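Let People Merge, It Costs You Nothing

I learned to drive at 19 in my uncle's Prandetti, a car so slow that I spent most of my twenties being let in by other people. So I have opinions about manners on the road, and I'm going to share them whether or not my editor Reiko wants another column about traffic (she doesn't).

We've gotten stingy with each other. I mean the small stuff, the wave, the flash of the lights, the two seconds you give up so a stranger can get out of a side street. My neighbor Daichi Wada says he quit waving years ago because so few people wave back. I told him that's no reason to stop!
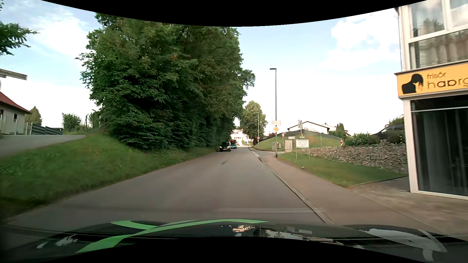 Trustmont, 14th October

My commute is 60 minutes on a good day, and I used to treat every car that got in front of me as a personal insult. What did I win? I'd pull into the office lot with my jaw clenched and still have to wait for the elevator. These days I let in pretty much anyone who asks, and some who don't, and I get to work at the same time I always did.

Now, I don't mean you should stop dead in moving traffic to be nice. That scares everybody behind you and confuses the person you're trying to help. Take your turn when it's your turn, please. Being predictable is good manners too. 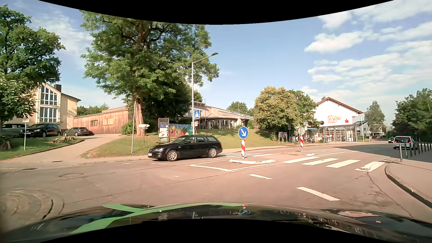
A black station wagon at the junction.

My aunt Elínborg drove a delivery route until she was 59, and she thanked every driver who gave her room, out loud, with the windows up. I thought it was silly as a kid. I do it now, and my daughter rolls her eyes at me from the back seat.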